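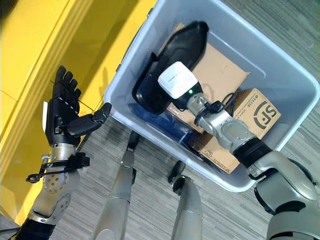 House Rules for the Bin and Shelf Cell
Posted 09/05/2018 by Murali Mathew

Hi all! A few of you asked me to put our working rules for the humanoid somewhere you can find them without digging through my email, so I'm making a gallery page out of it. These are the rules we use at Brikham for anything that involves emptying or filling a bin, and I wrote most of them (the grumpy ones are all mine). They sit underneath the site risk assessment and they don't replace it. If the two ever disagree, the risk assessment wins and you come tell me, please!

Bins first, because that's where I get the most questions. Mixed bins are fine. Shoes, cardboard and fabric can all go in together, and I'd much sooner we practice on a messy bin than a pretty one. Just write what you loaded on the run sheet before you start. "Misc" isn't an entry. I've had 77 sheets that said "misc" and I can't do a thing with them.

One arm works in the bin, the other one stays out and open until it has its own job. If you want both arms in the same bin, that's a separate sign-off and you get it from me or from the Cadoleo desk, in writing.

Check the cables at the wrist and forearm before every session. Run your fingers along them with the power off. A loop that's fine at rest can catch on a rim when the arm goes in deep, and I've seen a Trorkia connector give up that way after around 2,000 cycles. Not a fun afternoon.

Shelves next. The cell has the yellow shelving with the silver housings up top and the black shoe-shaped trays on the level underneath, and I'd like it to stay that way, heavy stuff included. If you need a different layout, change it on the sheet first and then on the shelf. 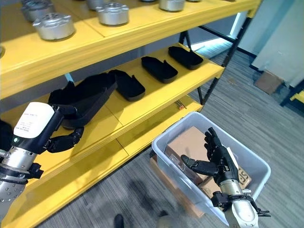
Trays get gripped by the side wall, never by a fingertip hooked over one corner. Lift clear of the shelf board before you move sideways. Mahmoud's old procedure let you slide a tray along to save time, and we dropped that in January after I got tired of arguing about scuffed edges.

Keep your feet back. The floor line is 860 mm from the shelf front and it applies to everybody, me too, visitors too, anyone "just grabbing something" too. If you have to step over it, hit hold, wait for the arms to settle, say it out loud and then go.

Bins go on the floor beside the shelving, rim clear, nothing stacked on the edge. A boxed item can stand up or lie flat, I don't mind which.

Six sessions per shift is the limit for one operator, then you swap. Yes, even if it's going great! Send changes to me by email and I'll update the page when I get a minute.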